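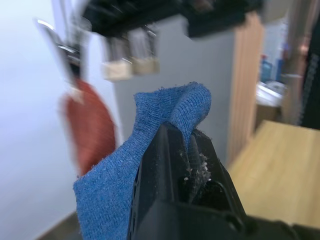
Laundry Room and Dryer Vent Inspection, Ernent Building
Completed 17 November 2021
Service contractor: Zarkach

Items are marked OK, Fix or Watch. Comments go under the item.

1. Lint screens clean and free of tears – Fix
Dryer 2 screen has a split along the frame. Replacement ordered from Flirkance. Machine is tagged out until it comes in.

2. Transition duct is metal, not crushed – OK
Dryer 1 was pushed back too far at the last check. Now has proper clearance.

3. Outside vent hood opens and closes freely – Watch
Flap is stiff. Sprayed the hinge and it moves, but look at it again in March.

4. Lint behind and under machines – Fix
Heavy buildup behind the dryers, worst at the wall outlet. Vacuumed the floor. The wall side needs the machines pulled out, which takes two people.

5. Washer hoses, no bulges or drips – OK
Hot side hose on the Çetinkaya washer has light rust on the collar. No leak.

6. Floor drain runs clear – OK
Poured a bucket down. Slow at first, then fine.

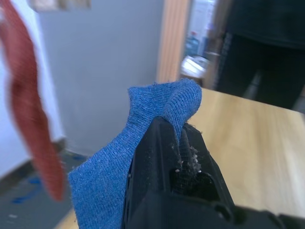
Page 2

7. Gas shutoff reachable and labeled – Fix
Handle is reachable. Label has faded and can't be read from the door. New label needed.

8. Outlets and cords – OK
No scorch marks. No extension cords in use. Keep it that way.

9. Fire extinguisher charged and tag current – OK
Needle in the green. Tag number 852.

10. Supplies stored away from heat – Watch
Knit items and rags were piled on top of Dryer 1 again. Moved to the shelf. Knits shed a lot, so clean the screen after every load of them and wipe the fluff off any vent grilles nearby.

11. Cycle counters read
Dryer 1: 1,117
Dryer 2: 903
Both were reset when the last full duct cleaning was done.

12. Lighting and exit path – OK
One tube flickers over the folding table. Path to the door is clear.

Open items: 2 screen replacement, wall side cleaning, gas label. The dryer tag stays on until the screen is in and the door switch has been tested. Send a copy of this sheet to Zarkach with the work order, and keep the original in the binder by the door.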